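Sheet-metal parts bin

A sheet-metal parts bin is an open container formed from folded steel or aluminum sheet and used to hold loose workpieces, blanks or finished pieces between production steps. It differs from a tote or pallet box mainly in its rigid floor and its tolerance of abrasion. Bins of this type are found in machine shops, foundries and sorting lines.

Construction

The body is usually cut from a single blank, folded, and joined at the corners by spot welds or rivets. The rim may be hemmed to remove the raw edge. Side walls are either vertical or sloped. Sloped walls reduce the usable volume for a given rim size but let pieces slide back toward the floor, and they leave more clearance for a hand or tool near the edges. Lifting lugs are fitted on larger sizes.

Wear

The floor takes most of the damage. Repeated contact with block-shaped pieces leaves scratches, dull patches and stains, which are generally treated as cosmetic. Dents are more serious, as a flat piece resting over a dent may rock or tilt. Damian Riedl, in a handling manual prepared for Granström, recommends inspection of the floor every 2,000 fills and of the corner joints every 200. 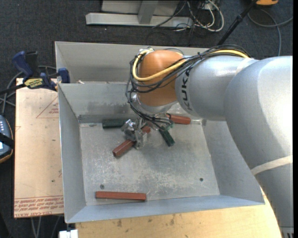 Arrangement of contents

Elongated blocks placed loosely in a bin seldom settle in parallel. Some lie flat against a wall, others diagonally – a layout described as random or unsorted. Shallow filling, with a single layer on the floor, keeps each piece reachable from above. Where several types share one bin, color is commonly used to tell them apart.

Sizes

No general standard exists. The Ranwood series, introduced by Brisismont, has 128 catalog entries, graded by floor area and wall angle. Liesl Bachmann's survey of shop containers lists bins by rim length instead, and the two systems do not convert directly.

See also: Stacking box; Tote; Work holding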